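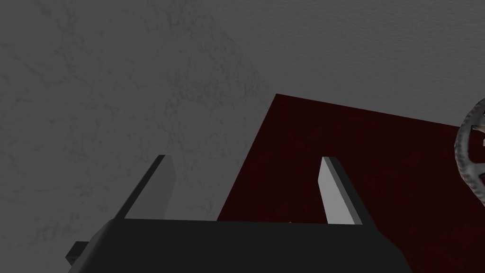 Ask anyone in Vosedstead where to find the best colour in the valley and they'll send you up the hill to the old dye works, where the Cortés family has been turning fleece every shade of red since my grandmother was in school. I went up on a Thursday in February, meaning to stay an hour, and came home after dark with pink fingernails and far too much yarn!

Madder is the star here. The roots spend three years in the ground before anybody lifts them, then they're dried, chopped and steeped at a gentle heat (too hot and the red goes brown, which I learned the hard way on my very first skein). With a bit of chalk in the water you get brick. Leave it overnight and you're into something closer to plum. 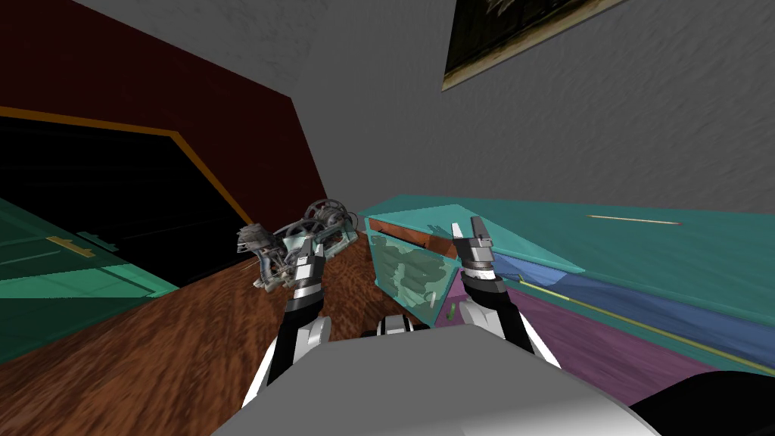
Higinio Quintero

The dye book is the thing I'd have happily sat with all day. It holds 466 recipes, most of them in pencil, with tufts of wool pinned beside them. One page just says "Henitz ewe, second pot, lovely". The Henitz flock still grazes across the creek, and its fleece takes colour like nothing else I've tried, soft at the tips and really deep near the base.

Beginners' days run from 8 in the morning and take up to 16 people. Bring an apron and old shoes. You'll do your own mordanting, choose two pots, and eat lunch at the Grametti bakery down the road while the wool soaks – get the fig loaf if there's any left. My two skeins are drying over the bath as I write, and I've already pencilled in the walnut weekend.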